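Handles that last

The front door of the Flestis building in Skumow opens 3000 times on a working day. Most of those openings are by people with a bag in one hand, and many are by people who have never been there before and don't know whether to push or pull. The door itself has held up well since it was hung. The handles have been changed twice.

That is common in busy buildings. When an owner orders an entrance, the money and the meetings go on the glass, the frame and the finish. The handle is picked late, often from the last page of the schedule, and then it takes all the wear.

The first set at Skumow were slim round bars, 20 mm across. They looked right on the drawings. Within one winter the lower fixings had worked loose on three of the four leaves, and the lobby staff kept an Allen key behind the desk.

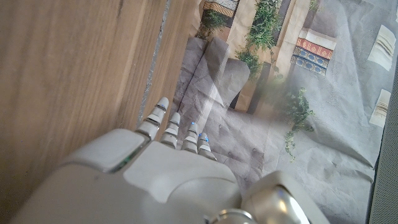
Adalberto Magalhães blames the fixings before the bar. Bolt-through fittings cost a little more and mean drilling both faces, he says, but a pull screwed from one side only will always start to turn on a door that gets real use. He would also have gone thicker. On a heavy door people pull hard with a closed hand, and a thin bar digs in.

The second set were 32 mm and bolted through, back to back. They stayed tight. The trouble this time was the coating, a dark bronze that wore to bare metal at chest height and stayed perfect everywhere else. Carrilho, the contractor, offered to recoat them. The owners asked for plain brushed stainless steel instead, and those are the handles on the door now.

Inside the building the problem was different. The meeting rooms had been fitted with round knobs to match an older wing, and complaints began in the first month. Staff with wet hands after the kitchen, or with a tray, could not get them to turn. 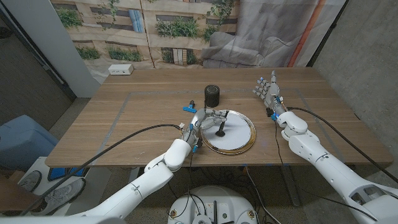 Knobs and levers ask different things of a hand. A lever can be worked with a palm, an elbow or the side of a wrist. A knob has to be held, and the fingers have to close on it. The small black handle or knob standing up from the disc above has fingers curled round it. A knob on a door needs the same hold, and then it needs a twist while the latch spring pushes back. For a child, or anyone with sore joints, that second part is where it fails.

The owners replaced 60 knobs with return-to-door levers, where the end of the lever bends back towards the leaf so that sleeves and straps don't catch. The stores and riser cupboards kept their knobs.

The Flukgate offices next door went through the same change in October and saved themselves some work by checking the latches first. Several of the old ones had springs too weak to hold a lever level — fit one on those and it droops by spring. A sprung rose gets round this, and it costs less than a new latch case.

Fixings should be checked after the first 500 openings, when new parts have bedded in, and then twice a year.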